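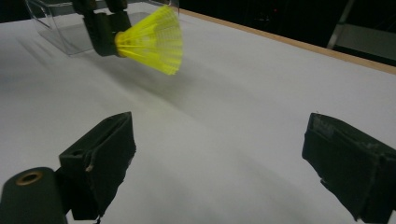 Séance 4 : le canal carpien, de la plainte à la consigne

Bonjour à toutes et à tous, et merci d'être revenus si nombreux après la pause ! On reprend tranquillement là où Dulce Olvera nous avait laissés, c'est-à-dire au nerf médian et à son passage (bien étroit, le pauvre) sous le ligament annulaire.

À retenir pour juin :
- fourmillements du pouce, de l'index et du majeur, surtout la nuit ;
- manœuvre de Phalen, poignets fléchis une minute, sans forcer ;
- attelle nocturne en position neutre.

Dans la cohorte Trudurby, 637 patients sur 1 194 portaient encore leur attelle à six semaines. Relisez le tableau avant le TD, on en discutera ensemble.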